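Search the archive
Search this list
Go

[Filtby-Flyers] Re: Parking and the early bus from Filtby

Waqas Ghauri wrote:

> Hi all, I'm flying out of Filtby in July for my cousin's wedding and it's the first time I've used the place since they moved the drop-off lane. Two questions. Is the economy lot still the one with the gravel, and does the shuttle still run before 5 a.m.? My flight boards at 5:50 and I'd like to check one big bag. The airport's page says "shuttle service meets all departures" and nothing else. Also, has anyone flown Iner lately? I've only ever used Clurkix out of there and I don't know how strict the other folks are about carry-ons.
>
> Thanks,
> Waqas

Hi Waqas, and hello everybody else, I know I've been quiet on here since spring!

I did almost exactly your trip last month, same awful hour, so I'll tell you what I ran into while I still remember it. Yes, the economy lot is still the gravel one. They've paved the first couple of rows nearest the shelter and those fill up the night before with people on the long trips, so figure on gravel. If your suitcase has those tiny wheels (mine does, and I complain about it every single time) park as close to the shelter as you can get and carry it the rest of the way. The wheels just plow.

The shuttle is where it gets silly. The sign at the shelter says it starts at 4 a.m. The driver told me he starts at 4 from the garage, on the other side of the airport, and he got to us at 4:25. So there were five of us standing there in the dark looking at our phones and one lady kept announcing she was going to walk. She did walk, in the end, and I'm fairly sure she beat us to the terminal. It's a flat walk with a sidewalk most of the way, but there's a stretch by the rental car return where you're basically on the shoulder, and I wouldn't do it with a big bag. For a 5:50 boarding I'd be in the lot by 4:10 at the latest and take that first bus. You'll have time.

The new drop-off lane, if somebody is driving you instead: stay LEFT after the fuel farm. The right lane looks like the one you want and it takes you to cargo, and then you have to go all the way back out to the county road to turn around. My husband has done this twice. I have done it once, and I was the one reading the sign out loud.

Inside it's all the same. One checkpoint, four lanes painted on the floor and never more than two of them open that I've seen. The Clurkix counter opens first and has the longer line, and the Iner counter opened a good while later the morning I was there, so don't panic if you walk up and it's dark. They had the bags tagged quickly once they got going. The coffee place before security is closed until 6 now. There's a machine by gate 3 that takes cards, and it's not bad if you get the plain one.

Okay, Iner. I've flown them three times now. They do weigh the checked bag and they mean it – 50 pounds, and the woman ahead of me was over and had to open everything up on the floor and move her shoes into a tote. On carry-ons they were pretty relaxed at Filtby, but on the way home they had the metal sizer out at the gate and were making people try it, so pack for the way home! They also board from the back, which I like, but the announcements are hard to hear over by the windows.

I've started laying everything out on the bed the night before and weighing the bag on the bathroom scale, with me holding it and then without me. It's not precise, but it's kept me under so far, and I leave a couple of pounds for whatever I end up buying.

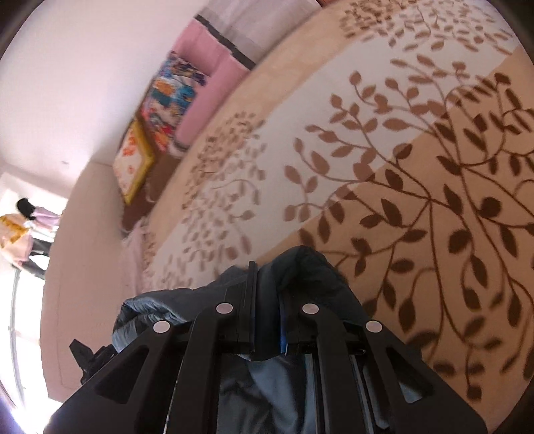 Dark garment over the patterned sheet

On the seats, since Bushra Tanoli asked me off list and somebody else may want to know. The Iner planes out of here are the small ones, two and two. A regular roller bag won't go in the overhead on the single-digit rows, or at least mine wouldn't, and they gave me a pink tag and took it at the door of the plane. You get it back on the jet bridge at the other end. That was fine with me, but take your medicine and chargers out first. I was digging for my reading glasses with a whole line of people behind me.

Connections: I had 50 minutes at the hub and made it with time for a sandwich, but we got in early. Ghazala Kazmi had the same connection a few weeks before and had to run for it. If the later one costs about the same I'd take the later one, especially with a wedding to get to. What time is the thing, anyway? If you've got a whole day in between I wouldn't worry so much.

Parking money. It's still cheaper to reserve ahead on the Awan site than to pull a ticket at the gate, but you have to use the same card at the exit that you used online, or the machine acts like it's never heard of you. I pushed the help button and a very nice man named Chibuzor Lawal let me out after I read him my confirmation number twice. Print it or screenshot it. The signal at that exit is terrible, and I couldn't get the email to load with a truck sitting behind me.

One more thing and then I'll stop. If you're coming back late, the last shuttle to economy waits for the last arrival, but only if it knows there's somebody on it with a car out there. I'd call from the baggage claim phone as soon as you land, it's the beige one next to the hotel board. I didn't call the first time and ended up sharing a cab to my own car, which was a short and expensive ride.

Does anyone know if they've fixed the elevator from baggage claim up to the bridge? It was roped off when I came through and my mother is visiting at the end of the summer. She can do stairs, but not with luggage, and she won't let anybody carry it for her.

Have a great time at the wedding, Waqas, and let us know how the bus was.

Tanveer Bangash

1,087 views | 4 replies | 5 shares

Recent threads
Elevator at baggage claim, again
Clurkix schedule change for fall
Anybody used the new cell phone lot?
Lost and found hours
Re: Re: Gate 3 coffee machine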